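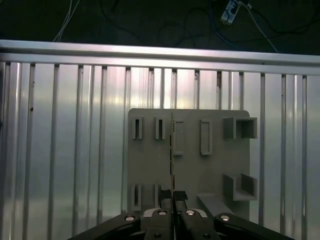
One early reader wrote back that the file was no use to them without the spacing of the wall behind the panel, and asked whether the slots were meant to line up with the grooves in the extrusion or just happened to sit near them. They are not meant to line up. The panel and the wall are recorded separately, and the spacing of the bars is now in its own file (wall.csv).

Pestia Panel Fittings

A small table of measurements and notes for slotted panels mounted on aluminum extrusion walls. It covers the raised holders and slots on the panels, the thin plates used with them, and the way the panels are fixed to the bars.

Version dated January 22, 2021. The first version was put out in August and is replaced by this one.

What is in the folder

fittings.csv – the main table, 92 rows, one per slot or holder
plates.csv – length, width and thickness of the plates
wall.csv – bar spacing, groove width, rail height
notes.txt – remarks that did not fit in a column
changes.txt – what was corrected and when

The files are plain text with commas between the values. The first line of each file holds the column names. Open them in any spreadsheet program. If your program turns the panel codes into dates, set the column type to text before importing.

Columns in fittings.csv

panel: code of the panel, one letter and one number
slot: code of the slot or holder on that panel
kind: slot, holder or other
width_mm: inside width at the opening
depth_mm: how far a plate goes in before it stops
edge: square or rounded
from_left_mm: distance from the left side of the panel
from_top_mm: distance from the top side of the panel
checked: yes if the row was measured a second time

There are 9 columns and no hidden ones. An empty cell means the value was not taken. A zero is a real zero.

How the measurements were made

Widths and depths were taken with a caliper, with the panel already on the wall. This makes the lower fittings harder to reach, and their depths are less reliable than the others. Distances from the left and top were taken with a steel ruler held against the panel. On panels with rounded corners the ruler was set against the straight part of the side. A few rows in the first version had been measured from the start of the curve and came out short. Those are corrected.

Plates were measured flat on a table. Thickness is the mean of three readings, one near each end and one in the middle.

The codes on panels D and E were changed by Telano when the drawings were redone. Old codes are kept in notes.txt so older lists can still be matched.

Panels and wall

All of the panels are gray with a matte finish. They are fixed to walls built from upright aluminum bars, with a horizontal rail above. Cables may run behind or over the rail. They are not part of the data and their positions were not recorded.

Polished extrusion throws light back in patches, and it can be hard to read a ruler against it. We turned the lamp away and marked the bar with tape where needed. If you are adding rows, do the same and take the tape off after.

Panels can be shifted sideways on the wall. The from_left_mm value is always from the side of the panel itself, so moving the panel does not change it.

Storing plates upright

The main use of the table so far is to decide which plate goes where. A thin plate stored upright needs a slot slightly wider than the plate is thick. If the slot is too wide, the plate leans and its top edge ends up in front of the next fitting. To find a match, take thickness_mm from plates.csv and look for the next larger width_mm in fittings.csv. Then compare the depth with the height of the plate. Tall plates in shallow slots tip easily.

Wipe the slots out now and then. Grit in the bottom gives a false depth and scratches the edges of the plates.

Known problems

Panel B has 20 rows where checked is empty. They were measured once, by one person, and should be treated that way.

The kind column is uneven. What one person called a holder another called a slot, mostly where the opening is short and raised on both sides. We left these as written.

wall.csv covers only the wall at the Maldonado workshop. The second wall was taken down before its bars were measured.

Depth on panel C was rounded to whole millimeters and the unrounded sheet is lost.

Use and corrections

The table may be copied and changed freely. If you pass it on, keep changes.txt with it and say which version you started from. The panel drawings belong to Drultetari and are not included.

Send corrections as a line with the panel code, the slot code, the old value and the new value – the same order as in changes.txt. Say which tool you used. Rows for new panels are welcome, as long as the codes do not repeat ones already in the table.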